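Spent the afternoon at the Isitz open day, the one where they show the outdoor navigation robots. Notes in a few posts.

The machine they ran is called the Mikura. Four wheels, low body, one camera on the front. It's meant for campus delivery and grounds checks. The navigation software comes from Moser.

The demo was simple. The operator picks a goal on a tablet and the robot drives there on its own over open ground. No GPS on this run, camera only.

They've trained it on 3,580 short drives so far, most of them on pavement. Dry grass is newer for it, and the team said so up front.

Top speed was held down for visitors. We stood behind a rope and got two runs, with a 30 minute wait between them for a battery swap and a restart.

First run went fine. Second one it stopped twice and sat there until somebody cleared a fault. The engineer put that down to shade - the ground changes brightness fast under trees and the model gets unsure about what is a hole and what isn't.

I asked about fences. Thin bars are hard for it, apparently, and they want a second sensor for that before anyone at Sketuseck signs off on a longer trial there.

They also talked about motion blur. Cheap camera, rough ground, so the software has to cope with soft pictures. They don't plan to fix it with a better lens.

Open grass with a worn track, and shade by an iron fence:
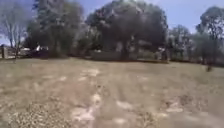
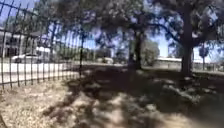

Moser replied that the shade problem is known and there's an update planned for October, but it will only cover stopping and restarting. Fence detection is a separate job and has no date yet.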